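Planning an Equipment Purchase: Notes for Session 2

Bring these with you, because we'll be scribbling on them.
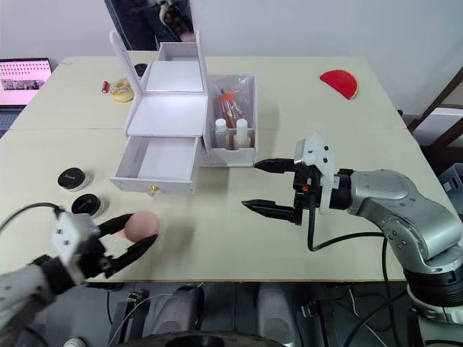 Fig. 1. Two-arm tabletop setup, sponge in the left gripper, organizer open in the middle.

OK, so last time we talked about why people want a robot in the first place, and I promised that this time we'd get to money. I've sat through a lot of purchase meetings and they nearly always begin with the arm. Somebody has a brochure, the brochure has a price on the back, and that price becomes "the budget" before anyone has had coffee. I'd like you to start with the table instead.

Look at Fig. 1 and forget the arms for a minute. What's the work? Small things, mostly: a pink sponge, a couple of little white bottles, a drawer with a tiny gold knob, a lid with a mirror in it. A drawer knob like that asks for something quite different from a sponge. Write down every object your machine has to touch, then the smallest one, the softest one and the most annoying one (you'll know it when you see it — mine is always anything in a clear plastic bag). That list is your real spec sheet. Take it to the vendor before the vendor takes theirs to you!

Now, grippers. The two in Fig. 1 don't match. The left has curved fingers and the right has pointed ones. Budget for more than one kind of finger from day one. I once worked on a plan for a packing bench at Tasthorpe where we put down a single gripper and a single set of fingers, and by April we were asking for more money, which is a horrible conversation to have that early in a project. Fingers are cheap compared with arms. Going back to ask for them is not.

Building the sheet

I use the same layout every time. Copy it down or make your own, I don't mind, but keep the headings separate so you can see what's moving.

Arms and controllers
Grippers, spare fingers, mounting brackets
Base or stand
Cables, cable ties, sleeves
Cameras, if the job needs them
Table, lighting, storage crates
The objects themselves, plus replacements
Shipping and import charges
Setup and training days
Service after the first year
People's time

Cables get their own line on purpose. You can see them in Fig. 1 coming off both grippers and lying around the base. They wear and they snag, and the one you need is the one with the long lead time. Same goes for sleeves. And yes, the objects are on the list too. A machine that practices on bottles and sponges all day gets through bottles and sponges, and I have seen a very expensive cell stand still over something from the corner store.

People's time is the line everybody leaves blank. Please don't! Put hours in even if your department doesn't charge for them.

The exercise

You have two quotes in the packet, one from Briltix and one from Vetura. Both are for a two-arm station on a wheeled base. The Briltix quote has 57 line items and the Vetura quote fits on one page, and I want you to resist deciding which one is better from that alone. Long quotes can bury things and short ones can skip them.

Work in pairs. Go through both with the headings above and mark each heading as priced, included or missing. Then write one email to each vendor asking about everything you marked missing. Keep it short and friendly, the way you'd write to someone you'll be calling for help later on.

Watch the delivery terms. Vetura counts 122 days from the deposit and Briltix counts from the signed drawing, so you can't put them side by side until you've guessed how long your own drawing approval takes. (Guess high.)

Buy, rent or wait

If there's time we'll do the Marín case, where the shop rented for a season first. I like renting when the object list is still changing every week. I like it a lot less once the list has settled, and the case has the month-by-month costs so you can find the crossover yourselves.

For next session: finish both emails, fill in the sheet for a job at your own workplace, and bring the smallest object on your list. The real thing, please, in a pocket or a bag. We'll pass them around and talk fingers.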